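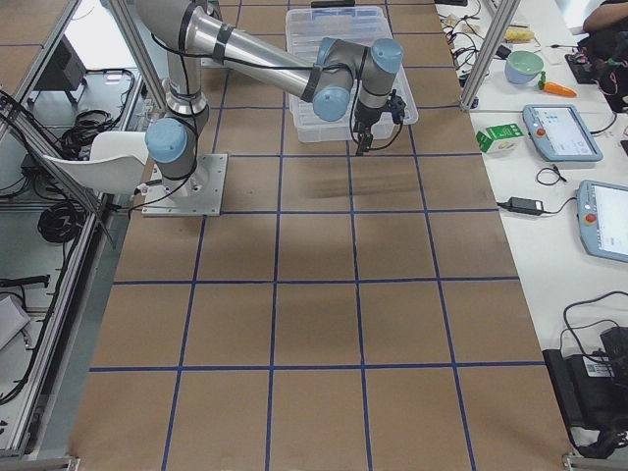 Plinitz Clear Storage and Sorting Series

The Plinitz series consists of clear plastic storage boxes, compartment organizers and shallow sorting trays for use in classrooms, workshops and shared work areas. It is supplied by Albers from the Stavton warehouse to schools, institutions and registered trade customers.

Open storage box

The storage box has ridged, translucent sides, and its contents can be identified without lifting it from the shelf. It is intended for bulk items awaiting sorting. Boxes are delivered empty and without labels.

Compartment organizer

The organizer is a large, flat box with a closing lid. Thin divider walls separate the interior into long compartments, and cross-dividers form smaller sections where these are required. A black latch secures the lid, and a loop-shaped handle is molded into the clear plastic. The organizer should be carried level when compartments are only partly filled.

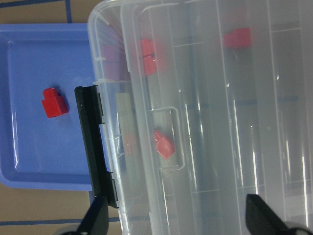
Building blocks, short strips and similar small parts are suitable contents. Parts that stand higher than the divider walls should be kept in the open storage box. The lid must not be forced down over them.

Sorting tray

The square tray, in light blue plastic, has a raised rim and a slightly recessed floor. It holds the pieces in current use while the remainder stay in the organizer. Customers who teach sorting or assembly exercises generally order one tray for each work position.

Marking the work surface

Albers recommends that fixed positions for trays and boxes be marked on the table with colored tape. A paper covering may be laid first if the tabletop must be protected. Tape and paper are not included in any set.

Ordering

Set 212 contains 3 storage boxes and 5 sorting trays. Organizers are ordered separately under item 95. Customers holding older Flirkorora boxes should note that their lids are not interchangeable with the Plinitz range.

Care

Wash all parts by hand in lukewarm water with mild soap. Abrasive pads and solvents will cloud the clear plastic. Allow lids to dry before closing.

Inquiries from schools should be addressed to Dulce Ledesma, Institutional Sales. Replacement latches are handled by Dirk Kasten, Parts and Returns. The current price list remains in effect until January.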